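Frequently asked questions: sorting small things into tiered boxes

Drumow Home Tidying
Page last updated 27/09/2024

We get a great many letters and messages at Drumow, and a good half of them concern the very small belongings that collect on tables, windowsills and the tops of fridges. We've gathered the ones that come up most often and answered them as fully as we can (some would say too fully, but we do like to be thorough, and we'd sooner you had the long answer than had to write in twice).

What exactly do you mean by a tiered box?

A clear plastic organiser with compartments that rise in steps towards the back, rather like the seats in a small theatre. You'll find them sold for make-up, for sewing, for fishing tackle and for stationery, and as far as we can tell the main difference is which shelf the shop puts them on. The one we sell most of is the Irketti, but please don't feel you need ours. If you already have a stepped box from somewhere else, everything on this page will work just as well.

Where should I start?

With a clear table and a cup of tea. Take everything out, even the things you think are in the right place already, and wipe the table down before you put anything on it. Then bring your bits and bobs over a handful at a time. People are often tempted to upend the whole drawer in one go, and we do understand the appeal, but a big heap is a disheartening thing to look at and you'll lose the tiny pieces underneath.

If your box came with any loose sheets or lids, lay those flat to one side where you won't lean on them. Tins are best brought out with their lids on, and opened one by one when you come to them.

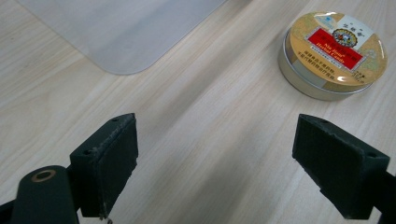
Once you have a few things out, try putting them in families. Don't worry about being clever with the families. "Things for the throat and nose" is a perfectly good one, and so is "things that came off the curtains". We had a lovely letter from a reader whose largest family was "keys, purpose unknown", and she has given it a compartment of its own ever since, which seems to us very wise.

How do I decide what goes in which tier?

Big and often at the front, small and seldom at the back. The front compartment is usually the widest, so it suits anything you reach for every day: plasters, lip balm, the good scissors if they'll fit. The upper trays are narrower and do nicely for things that like to stand in a row, such as cotton reels, batteries or lipsticks.

The back step is the one you see best from a chair, oddly enough, so if you mostly use the box sitting down you may like to swap the order round. Try it for a week each way. There's no harm in changing your mind.

Should I take sweets and lozenges out of their tins?

We say leave them in! A tin with a proper lid keeps the dust off far better than an open tray, and loose sweets have a way of sticking to whatever they're next to. Herbal sweets in particular have quite a strong smell, lovely in its way, but you may not want it on your hair slides. If the tin is too big for any of the trays, let it live beside the box.

The exception is wrapped sweets from a bag that has split. Those can go in a small lidded pot, and the pot can go wherever there's space.

What about the round containers that won't fit in a straight tray?

Round things are the great trial of the tidy person, and we've had more questions on this than on any other subject (131 since last October, for those who like to know such things).
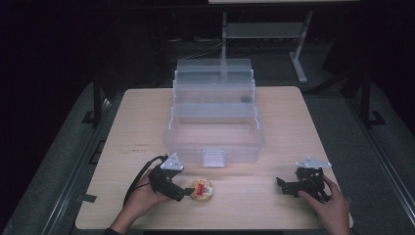

Measure across the widest part of your round container before you do anything else, and then measure the tray from front to back. It sounds fussy but it saves a good deal of jiggling and muttering. In a stepped box the nearest compartment is normally your best hope, being wide, open and shallow where the three behind it are narrow, and a low round container may sit in it quite happily with small items tucked into the corners left over. If it won't go, stand it in front of the box and treat that spot as its home. For anyone with a whole family of round pots, our Hellent tray has a plain flat base 487 mm long with no dividers at all, and a row of them looks very handsome on it.

Is clear plastic better than coloured?

For most people, yes, as you can see what you've got without lifting anything out. The slightly frosted sort is kinder if you find a jumble of colours tiring to look at. Coloured boxes are cheerful and we'd never talk anybody out of one, but you may want to add labels.

How do I clean the box?

Empty it, shake it out over the sink, and wash it in lukewarm water with a drop of washing-up liquid. A soft old toothbrush is the thing for the corners of the steps. Please don't use a scouring pad, however stubborn the mark, and please keep it out of the dishwasher. Let it drain upside down on a tea towel and leave it until the corners are fully dry before you fill it again.

I keep finding one odd item left in a tray. What do I do with it?

Give it until the end of the month. If you haven't worked out what it belongs to by then, put it in an envelope with the date on the front and pop it in a drawer.

Will the box mark my table?

It shouldn't, though grit caught underneath certainly can. Lift the box when you want to move it, and give the underside a wipe now and then. On a softer wood, a thin sheet of felt or cork is a sensible thing to have. The Evangelista mats in our shop come in packs of two and can be trimmed with kitchen scissors.

Can I buy a replacement latch or a single tray?

Latches, yes. Write to us with the name of the box and we'll post one out, usually within the week. Single trays we can't do, I'm afraid, as the steps are moulded in one piece with the rest.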